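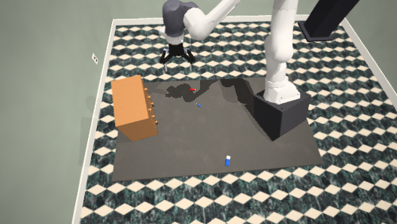 Kaduraのルーターが夜になると切れるのは、本体の故障ですか。

本体の故障より先に、電波のチャンネル設定と、中継器との組み合わせを疑ってみてください。時間帯によって症状が変わるときは、このどちらかで直ることが多いです。

チケット件名:夜だけWi-Fiが切れます(Kadura本体+Vidmar中継器)
受付日:2025-02-23
状態:解決済み(ちょっと気になる点は残ってます)

最初の投稿

こんにちは、はじめて書き込みます。長くなりそうなので先に謝っておきますね、すみません!

Clamarvilleの古い集合住宅に住んでいて、去年の8月にKaduraのルーターに買い替えました。回線はCudlowの光です。買ってからしばらくは快調そのもので、動画も会議もスイスイだったんですよ。それが先月に入ったあたりから、夜になるとブツッと切れるようになりまして……。

症状をまとめるとこんな感じです。

昼間はまったく問題なし。
夜ごはんを食べ終わったころから切れ始める。
切れるとスマホもノートPCも同時にアウト。ただしWi-Fiのマーク自体は消えない。
放っておくと8分くらい、と書こうとして時計で測ったら、きっちり8分で戻ってきました。
寝る前になるとまた安定する。

マークが出たままなのがいやらしくて、最初はずっとサイトの側が落ちてるんだと思ってました。母とのビデオ通話が固まったときなんか、母の変な顔のまましばらく止まっていて、お互いに「そっちが悪い」と言い合ってたくらいです。

自分で試したこと

本体の再起動。直後は直りますが、同じ晩のうちにまた切れます。
ケーブルの抜き差し。変化なし。
ファームウェアの更新。最新でした。
本体の置き場所をテレビ台の裏から棚の上へ。気分はすっきりしましたが、症状は同じ。

ここまでで手持ちのカードが尽きました。どなたか助けてください。

サポート担当 Pravesh Msimang さんからの返信

ご連絡ありがとうございます。詳しい記録、とても助かります。二点だけ教えてください。切れている最中に、有線でつないだPCは通信できますか。また、中継器など、ほかに電波を出す機器はありますか。可能でしたら、切れた時刻の前後のログも添付をお願いします。ログは管理画面の「保守」から保存できます。

わたしの返信(同じ日の夜)

有線、盲点でした! 押し入れからLANケーブルを掘り出してきて、今夜さっそく切れるのを待ちました。切れてほしいと願いながらお茶を飲む夜って、なかなかないですよね。

で、ちゃんと切れました。有線のノートPCはそのまま動いてました。スマホはだめ。つまりCudlowの回線は無実ということでいいんでしょうか。疑ってごめん、Cudlow。先週電話で散々文句を言ってしまったので、ちょっと気まずいです。

中継器はあります。寝室が遠いのでVidmarの小さいやつを廊下のコンセントに挿してます。こっちは前の家から使っていて、設定をいじった記憶がまるでないです。

ログも付けました。わたしには呪文にしか見えませんが、「チャンネル変更」という行がやたら出てくるのが気になってます。

Pravesh さんの返信

有線が無事ということでしたら、無線の区間に絞って大丈夫です。ログを確認しました。夜間に本体がチャンネルの自動変更を繰り返しています。近隣の電波が増える時間帯に空いたチャンネルを探し、その切り替えに中継器がついていけず、再接続に時間がかかっているように見えます。

次の順でお試しください。

中継器の電源を一晩切って、本体だけで様子を見る。
管理画面の「無線」で2.4GHz側のチャンネルを自動から固定にする。
帯域幅を40から20に下げる、という手もありますが、こちらは最後で構いません。
中継器を戻し、改めて本体に登録し直す。

一度に全部変えず、一つ変えたら一晩待っていただけると、原因が分かりやすくなります。 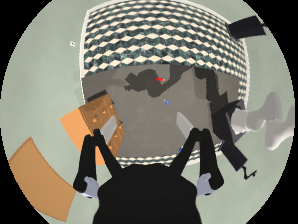

添付2 オレンジ色のキャビネットと薄いグレーの板

わたしの返信(一晩目)

中継器を抜いて寝ました。結果、居間では一回も切れず! 寝室は当然ほぼ圏外なので、布団の中で動画を見る楽しみは消えましたが、おかげで早く寝ました。健康にはいいかもしれない。

ただ、ログを見るとチャンネル変更の行はやっぱり出てるんですよね。本体だけなら切り替わってもすぐつながり直すから気づかない、ということなのかな。合ってます?

Pravesh さんの返信

その理解で合っています。次はチャンネルの固定へ進んでください。管理画面に混雑状況の一覧がありますので、夜の時間帯に開いて、いちばん空いているものをお選びください。昼の結果は参考になりません。

わたしの返信(二晩目)

夜に一覧を開いてびっくりしました。ご近所さんの電波がぎっしりで、棒グラフがほとんど壁です。昼に見たときはスカスカだったのに! みなさん夜は家にいるんですねえ。考えてみれば当たり前なんですけど。

で、最初はグラフがいちばん低く見えた13にしてみたんです。そうしたらスマホは平気なのに、古いタブレットからWi-Fiの名前ごと消えてしまいました。あれ、と思って設定を戻したらまた出てきます。機種によっては13が使えないものがあるんでしょうか。タブレットはレシピ専用機なので、これが見えないと晩ごはんに響きます。

Pravesh さんの返信

おっしゃるとおり、販売地域や古さによって、その番号に対応していない端末があります。少し混んでいても、すべての端末が使える番号を優先してください。動きの多い通信は5GHz側に寄せると、2.4GHz側の混雑はそれほど気にならなくなるはずです。

わたしの返信(三晩目)

10にしました。タブレット復活、スマホも良好、居間は一晩中安定です。ノートPCとテレビは5GHzのほうに移しました。テレビのリモコンでパスワードを打つのが今回いちばん大変でした。大文字の出し方が分からなくて、途中で一回ふて寝してます。

ついでに、Wi-Fiの名前を2.4と5で別々にしました。前は同じ名前でまとめてあって、どっちにつながってるのかさっぱりだったんですよね。分けたら見やすいです。

残るは中継器の登録し直し。リセット穴が小さくて、クリップを伸ばしたやつで押すんですが、手応えがなくて押せたのか分かりません。ランプは橙のままです。これは待てばいいんですか?

Pravesh さんの返信

橙の点灯が続くのは初期化前の状態です。電源を入れたまま、ランプが点滅に変わるまで押し続けてください。点滅したら手を離し、白に変わってから本体側の登録ボタンを押してください。場所は廊下のままで結構ですが、最初の登録だけは本体と同じ部屋で行うほうが確実です。

わたしの返信(最後のつもり)

押す時間が短すぎただけでした! 点滅するまでぐーっと押して、居間で登録して、それから廊下に戻したら一発でした。寝室も復活です。

昨夜は母とまたビデオ通話をして、最後まで一度も固まらず。途中で母が「今日はよく動くね」と言うので、チャンネルの話を得意げにしたら、テレビの話だと思って聞いてました。まあいいです。

ひとつだけ気になるのは、電子レンジを使うと廊下の中継器のランプが一瞬だけ橙になること。通信は途切れないのでこのままでもいいのかな、と思いつつ、一応書いておきます。

あと、同じ機種で困っている方へ。管理画面の「保存」を押したあと、右上の「適用」も押さないと反映されません。わたしはこれで一晩むだにしました。画面が暗い色だとボタンが背景に溶けて見つけにくいです。

Pravesh さんの返信

ご報告ありがとうございます。電子レンジは2.4GHz帯に影響しますので、途切れないようでしたら、そのままお使いいただいて問題ありません。気になる場合は、中継器を台所から離れたコンセントへ移してみてください。「適用」ボタンの件は開発担当に伝えました。いったん解決済みといたしますが、再発の際はこのチケットにそのままご返信ください。

わたしの追記

中継器、廊下の反対側のコンセントに移しました。レンジでごはんを温めてもランプは白のままです。掃除機のコードを挿す場所がなくなったので、そっちは延長コードを買ってきます。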